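Brikdale merges spelling variants in its first-name index

The Brikdale name index will count spelling variants of a first name under one heading from December. The present tables treat every spelling as a separate name, so that Isla and Ayla are apart, as they should be, but so are Sofia and Sophia, and Niamh and Neve.

The new tables group 2,077 spellings that were listed separately until now. The full list of spellings stays open to readers, and each heading will show the share held by every form below it. A name still needs 20 entries in the year before it is ranked. Forms below that level are added to their heading's total and are shown without a figure of their own.
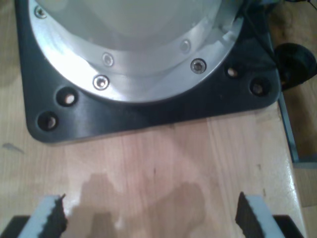

Mounting ring with socket-head screws.

Grouping is done in two passes. The first uses Hilimeck, a sound-matching tool which turns each spelling into a short code based on how it is likely to be said in English. Spellings with the same code are put forward as a possible group. In the second pass an editor accepts or splits the group by hand, using the origin of the name where that is known. Caitlin shows why the second pass is kept. The Irish Caitlín is said quite differently from the usual English form, but most parents who choose Katelyn or Kaitlyn have the English sound in mind. The editors have put all of them together and marked the Irish form with a note.

Jon and John share a code and will be listed apart. Jon is often short for Jonathan, which has a different Hebrew source from John. The same rule keeps Alan and Ellen apart in the few regional accents where the tool brought them close. 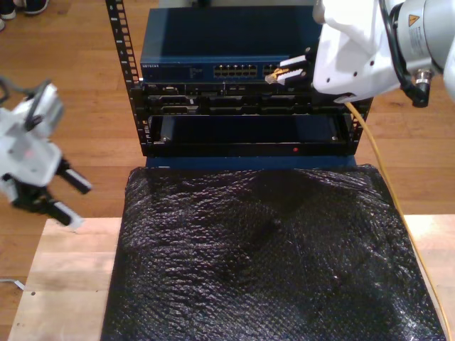 Capital letters inside a name have been a smaller problem. The older paper returns used by the index were often filled in with block capitals, and a clerk copying MACKENZIE or DEANDRE had no way of knowing whether the family wrote a second capital. Any wording set this way has the same gap. The small white NETGEAR on the front of the blue switch gives no guide to where capitals would fall if the word were written in lower case. The index will now ignore inner capitals when it ranks names and will print the form with one capital at the head of each group. Families' own forms are kept in the full list wherever the return shows them.

Accents are handled in the same way. Zoe and Zoë are one heading, as are Chloe and Chloë. Hyphens are not ignored: Lily-Rose is still a separate entry from Lily Rose, where Rose may be a middle name.
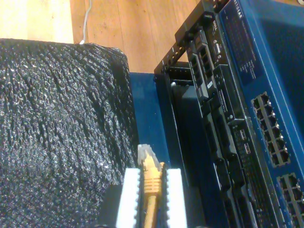
Ilse Van Damme

The changes will move several names in the upper part of the table. Names with one settled spelling, such as George, gain nothing from grouping and may drop a few places with no change in use. Readers comparing years should use the back tables, which Brikdale has worked out again by the new method for the last eight years. Earlier years stay as first published and should not be set beside the new figures.

A trial run on the Plandon district returns was used to check the groups. Plandon was chosen for its wide mix of spellings, with 800 entries read by two editors working apart. Where they disagreed, the spelling was left in its own group. Most of the disagreements were over short names, among them Mia and Maia, and over Aidan, Aiden and Ayden, which were joined in the end.

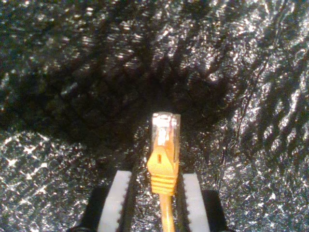
Crumpled silver foil, partly in shadow.

Surnames used as first names are outside the present work. The index holds a small number of these, including Rezende, and will list them as they were entered - without grouping - until a separate set of rules is ready. Corrections to a group can be sent to the index editors through the form on each heading's page.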